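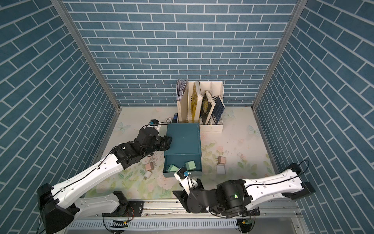 *White file organizer, butterflies on the floor print*

Hi all,

Catching up on the digest over coffee, and I have opinions about lentil soup, so settle in. Quoting the bit I'm answering:

> Has anybody made No. 452 from the archive, the red lentil soup with the pepper paste? I've tried it twice now and both times it came out like wallpaper glue by the next day. First night it was fine, a little flat maybe. I used my Hundine slow cooker on low because I'm gone all day and I don't want to stand over a pot. Also the recipe says "pepper paste" and doesn't say hot or sweet, and my store in Eltstead only had tomato paste, so I used that with some paprika. Kids ate it with bread, so not a disaster. But I'd like to take it to the potluck in March and I don't want to bring glue. Do I cut the lentils? Add water? Help!

Yes! I make 452 all winter long, and I've changed it enough that I should probably send it in again under a new number.

First, the glue. Red lentils fall apart no matter what you do, and then they keep drinking overnight in the fridge. I wouldn't cut the lentils. I'd just plan on thinning it every time you reheat. A cup of hot water for half a pot, stir it hard, taste for salt again (it always needs more) and it goes right back to being soup. For a potluck I'd make it the night before, leave it thick so it doesn't slosh all over the car, and carry a thermos of hot broth to loosen it when you get there.

Second, the slow cooker. I have the same Hundine and I love it for beans, but I gave up on it for this one. Eight hours is so long for a red lentil! On the stove it takes me 20 minutes at a low bubble once the liquid is hot, and that's in my beat-up old Orkon pot with the wobbly lid. If you really need it done while you're out, cook the onion part the night before, put it in the fridge, and do the lentils when you walk in. You'll have dinner before anybody's shoes are off.

Third, the paste, and this is where I think your flatness is coming from. It's Turkish red pepper paste, and you want the sweet kind unless your crowd likes heat. I get mine at Kılıçarslan, the little grocery past the car wash. They keep it on the bottom shelf by the olives, in big jars, and it lasts forever in the fridge if you pour a little oil over the top. Tomato paste and paprika is okay in a pinch, but add a squeeze of lemon and let the paste fry in the oil until it smells toasty and goes a shade darker. I skipped that step for years – what a waste of years.
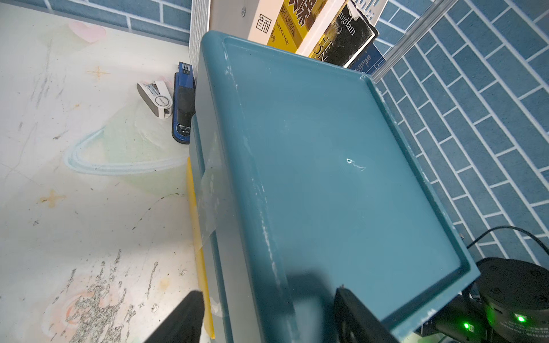
*Teal bin with its lid on*

Okay, my version, for a big pot:

- 3 tablespoons butter plus a glug of olive oil
- 2 big onions, chopped small (yellow ones were 59 cents a pound last time I went, so I bought a silly amount)
- 1 carrot, grated
- 2 heaping tablespoons pepper paste
- 2 cups red lentils, rinsed until the water stops looking milky
- a small handful of rice
- 10 cups broth or water, and keep the kettle going
- salt, cumin, dried mint, lemons

Cook the onions and carrot in the butter and oil until they're very soft, which is longer than you think. Fry the paste in there. Add the lentils, rice and broth, bring it up, turn it down, skim off the foam. When the rice is soft I go at it with a whisk. I used to use the stick blender, but I like it a little rough now.

Then melt another spoonful of butter in a tiny pan with the dried mint and a pinch of red pepper flakes, just till it foams, and pour that over the top. Lemon wedges on the side. It feeds around 12 with bread, more if there are other soups.

On freezing: it freezes great, but leave out the rice. I once pulled out a batch with rice in it and the grains had puffed up like little pillows. Still ate it.

One question back at the group while I'm here. Does anyone have a flatbread that holds up for a couple of hours on a buffet table? Mine is lovely hot and then turns into a roof shingle. I've tried yogurt in the dough and I've tried wrapping it in a towel, and the towel helped some. The flour is plain all-purpose, 4 cups to a batch, if that matters to anybody.

Oh, and whoever posted the pickled turnips last month, I did them with a slice of beet and they came out the prettiest pink. Second jar is going tonight.

Happy cooking, and let me know how 452 goes at the potluck!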